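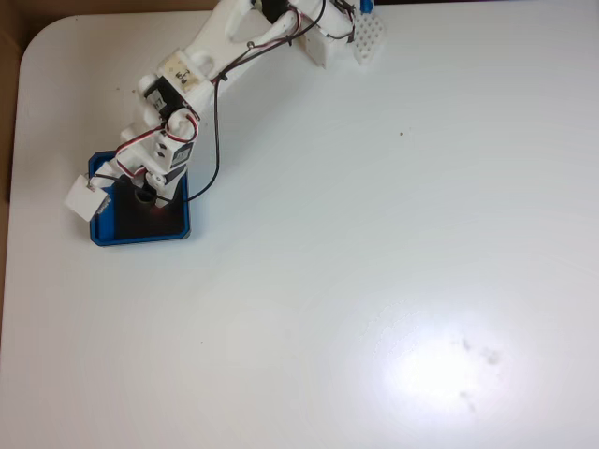

Mellor Hall to Take Wedding Bookings Again After a Long Winter of Repairs

News > Local > Weddings & Celebrations

Couples who have been keeping an eye on the old grange hall at Mellor can finally pick up the phone. The hall's bookings desk opened its diary again on 28th February, and by the time the lights went off that evening there were already several names penciled in for the summer, with a good many more people asking if they could come by and have a look.

For anyone who hasn't been out that way in a while, the hall had been closed to weddings ever since the back half of the roof let in water during a fall storm. Receptions that were already on the books were moved down the road to the Driner Inn, which did a lovely job by all accounts, though its dining room only seats 124 and a few families had to do some painful trimming of the guest list. (One bride's mother told us she is still getting looks from the cousins!)

The new roof is on, the dance floor has been sanded and sealed from one end to the other, and the hall can once again seat 197 for a sit-down dinner, or hold nearly 300 if you would like everybody on their feet with a plate in one hand and a drink in the other. The tall windows on the orchard side have been kept just as they were, wavy old glass and all, and we were very glad to hear it. So many of us have a picture of somebody we love standing in front of those windows.
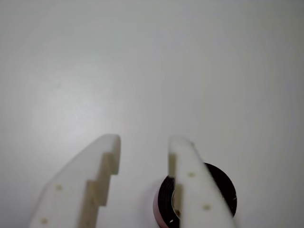

There are a few changes to know about before you call. Music now has to wind down by eleven, an hour earlier than it used to, and the gravel lot behind the kitchen is being saved for caterers and the band. Guests will park in the lower field and walk up, or ride the shuttle if the couple has hired one — and with that hill and a pair of heels, we would gently suggest the shuttle. Outside caterers are still welcome, and so is the family potluck, a Mellor habit that goes back further than most of us can remember.

Flowers can be arranged through Bindar, the little shop next to the post office, which has agreed to keep a set of arches, candle stands and table runners at the hall so that couples don't have to haul everything up from town. You are free to bring your own florist if you have one in mind. The Prulari String Quartet will also play for an hour at the open evening in August, when the doors will be thrown wide for anyone who is planning a wedding, thinking about planning one, or simply fond of cake.

Saturday rental for the whole day, including tables, chairs and the use of the kitchen, is $1186. Weekday and winter dates cost less, and the bookings desk is happy to talk you through them. Small ceremonies can be held in the side parlor, where the woodstove has been cleaned and put back in working order.

Viewings are by appointment until the summer. Call ahead, wear sensible shoes — the path up from the field is still a bit muddy — and leave yourself time to wander through the orchard before you head home.

Filed under: Wedding Venues, Around Town, Receptions

16 shares | 4 comments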